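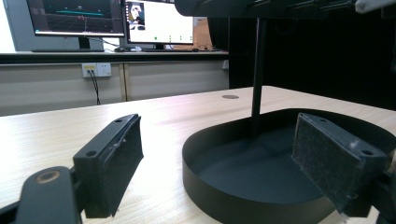
4.2 Trays and the shared worktop

Figure 3. An oval black tray with a low rim on the light wood-grain table.

Of all the small fittings we looked at in the Urnberg workrooms, trays gave us the most to talk about! A low rim (Figure 3) marks out a patch of table without walling it off, and the people we spoke to used that patch in wonderfully different ways. Zuweira Agbeko kept pens and tape on hers. Asger Vídalín left his bare on purpose, so that whatever landed there by evening was easy to spot and put back.

Over the whole study we logged 257 items left out on tables, and it was a real pleasure to see how many had found their way to a tray. Rimmed trays held on to small things far better than flat mats did, a pattern that showed up in six of the seven rooms. The exception was the Damgaard room, where two people shared one long table and each thought the tray belonged to the other.

Shape mattered too. Several people told us they liked a rounded end for wiping down, and we would love to see this tested properly. Section 4.3 turns to drawers.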